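Gripper tester wanted at Gillside, July start

Hi, I'm Lamisi Sarpong and I run the gripper bench at Gillside. I need one person for 13 weeks to help me compare two-finger grippers on the same board, over and over, until we know which one we'd trust. You'd set up runs, watch them, and write down what went wrong (plenty does!).

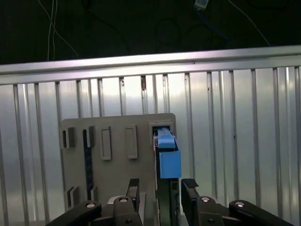 What you'd be doing

Every gripper gets 204 tries at the board, then we swap the fingertip pads and go again. You'll log misses, nudge the approach settings and compare the wrist camera footage with my notes – which are messy, sorry.

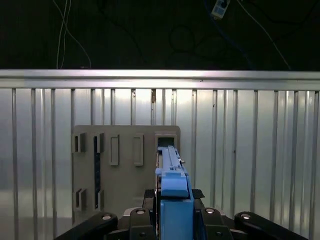 I don't mind if you've never worked with an arm before. Brunello Messina, who looks after our controllers, will teach you the software in your first 3 days. What I do need is patience and a good eye for small gaps. A lot of your day will go into lining up something long and blue with the square opening in the board's upper right corner, and a tiny change in angle matters to me.

Pay and how to apply

It's $900 a week, paid every other week, and we start at 9 a.m. Send me a short note about something you've fixed or tested, plus your earliest start date. Leave it at the Gillside front desk or use the form on our jobs page – I read them all myself.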